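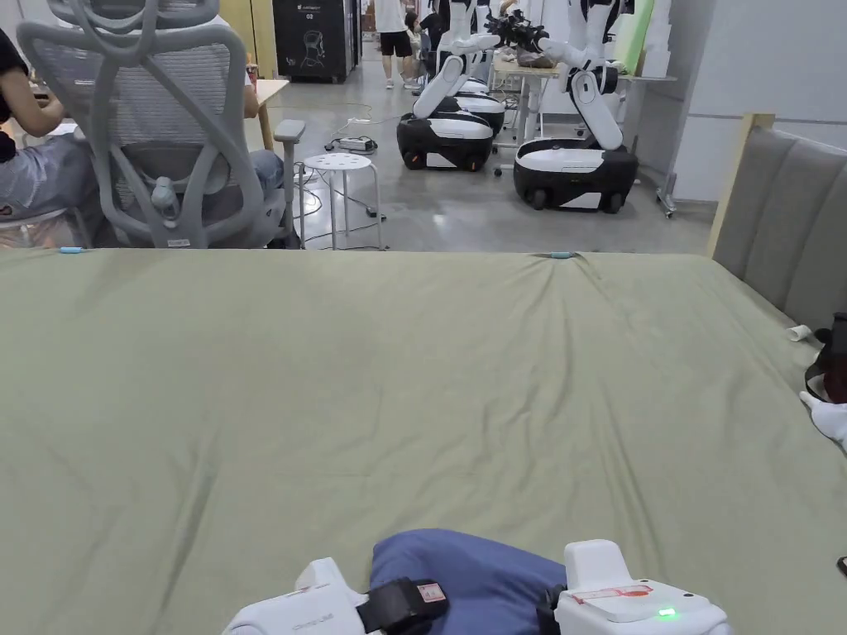

Handling Soft Things: notes to go with the visit to Flaleck
Unit 3, Practical Robotics
Handout issued Oct 25, 2019

Please read these before the lab class. They cover what we saw at the Flaleck open day, plus the background I promised on the coach and ran out of time for (the traffic was kinder than I had planned for!). If you missed the trip you should still be able to follow everything, but borrow somebody's notes on the questions at the end of the tour, which were the best part of the day.

1. Why cloth is such a good problem

Pick up a mug and it stays a mug. You can measure it once, write down where the handle is and plan your grasp. Pick up a shirt by one corner and it has a new shape, and if you put it down and pick it up again you get another one. A rigid object needs six numbers to say where it is and which way it faces. A piece of cloth needs as many as you have patience for.

That is why I was so pleased that Flaleck had put a bed in the room with the robots. Bedding and clothes are everyday things, we all handle them without thinking, and they are still very hard for a machine. A navy piece of fabric on a green sheet looks like an easy case, and for finding it by colour it is. Now fold it, and ask which layer is the top one. Colour is no help at all.

2. Hand-held grippers

Several of you asked why anybody would want a gripper that is held by a person. It is a lovely idea. The person brings the skill, the gripper limits that skill to what a pair of jaws can do, and the recording of the movement can then be used to teach an arm with similar jaws. You don't have to steer a whole robot through the task, so you can gather examples quickly and in ordinary rooms.

The catch is that your own arm bends in ways the robot's arm doesn't. A fold that feels natural at the far side of a bed may be out of reach for a small arm on a wheeled base. Keep this in mind when you do the lab exercise, and try standing still while you work. It is harder than it sounds.

Terms to know:
Demonstration: one complete recorded attempt at a task, from start to finish.
Pinch grasp: holding a thing between two opposing surfaces. With cloth you must also say how many layers are held.
Deformable object: anything whose shape changes when you handle it.

3. Arms on wheels

The three mobile robots were what most of you crowded round, and quite right too. The nearest and the right-hand one each show a white arm on a black-and-white wheeled base. Look at where the arm sits on the base and think about reach. The base can move the arm closer to the work, but every small error in where the base stops is passed on to the gripper. For a table top you can often correct with the arm alone. For a bed, you may have to drive round to the other side, and then the cloth has to be found all over again from a new viewpoint.

Cables on the floor, chair legs, a stool: these are all part of the problem as well. A room that people work in is a much better test than a bare one, and I would like you to mention at least one such obstacle in your write-up.

4. The Zustamier score

Flaleck's talk used a simple way of marking cloth tasks, which they call the Zustamier score. Each attempt gets 20 points for a clean pick-up, with further points for the fold and the placing, up to 87. I rather like the odd total. It came from adding up the parts and leaving the sum alone, and I wish more marking schemes were as frank. We shall use it in the lab so that your results can be compared with last August's group.

5. For the lab class

Work in pairs, one handling and one recording. Each pair makes 26 attempts at the half fold with the Piras cloth set, which is in the drawer under the Fuder bench. Note the starting shape of the cloth every time, even when it seems the same as before. Failed attempts stay in the table, marked F, with a few words on what went wrong.

Bring your tour notes and a ruler. Write-ups are two sides at most, sketches welcome.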